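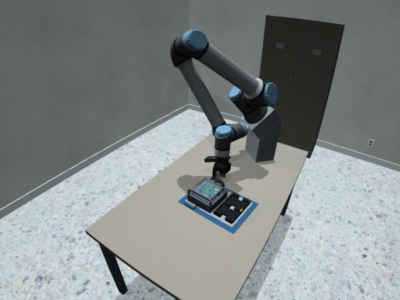
## 4. Open-Day Demonstration

**Figure 3.** Simulated demonstration cell. The arm is mounted on the sloped face of its pedestal at the far end of the table, with the gripper lowered behind the enclosure. Enclosure and black fixture share the blue-bordered mat.

### 4.1 Setting and purpose

The open day at the Irolcombe site was held in November and gave us a chance to run the Dralberg task suite in front of people who had no part in building it. Visitors came in groups of up to 20 and watched the simulated cell on a wall display. Each group stayed for one full session of 4 episodes. The renderer ran at the same settings used for the training data, so what the visitors saw matches the input to the policy except for camera placement.

The layout in Figure 3 keeps the work close together. The enclosure has a transparent cover, and the green circuit board can be seen through it from most viewpoints. We kept the cover transparent for the demonstration. The opaque variant described in Section 3.2 is harder for the policy and much harder for an audience to follow. The near part of the tabletop was left bare in all sessions.

### 4.2 Procedure

An episode began with a reset of the arm and a new draw of the mat pose. Rotation and offset were sampled from the ranges in Table 2. Lighting was held fixed during the visit, although it is randomized in training. The operator started the episode from the console and did not intervene unless the arm stopped moving. Stalled episodes were ended by hand and logged as failures.

The policy was the Clononport checkpoint, trained on 1,000 scripted trajectories and fine-tuned on 200 teleoperated ones. No weights were changed between sessions. Visitors could ask for a different mat rotation within the sampled range, and these requests were logged separately from the random draws. They are excluded from the results in Section 5.

### 4.3 Observations

Two points raised by visitors affected later work. The first concerned the approach path. From the display viewpoint, several people could not tell whether the fingers were behind the enclosure or above it. The soft shadow on the tabletop helps a little, but it is a weak cue when the gripper is low. We have since added a second view from the side of the table.

The second point concerned pauses. The policy hesitates before contact, and viewers often took this for a crash. The delay comes from the action-chunk boundary and has no effect on the success criterion. Shorter chunks reduced it but made the motion less smooth, as also seen with the Araújo controller in Section 3.4. We left the chunk length unchanged and added a status line to the display.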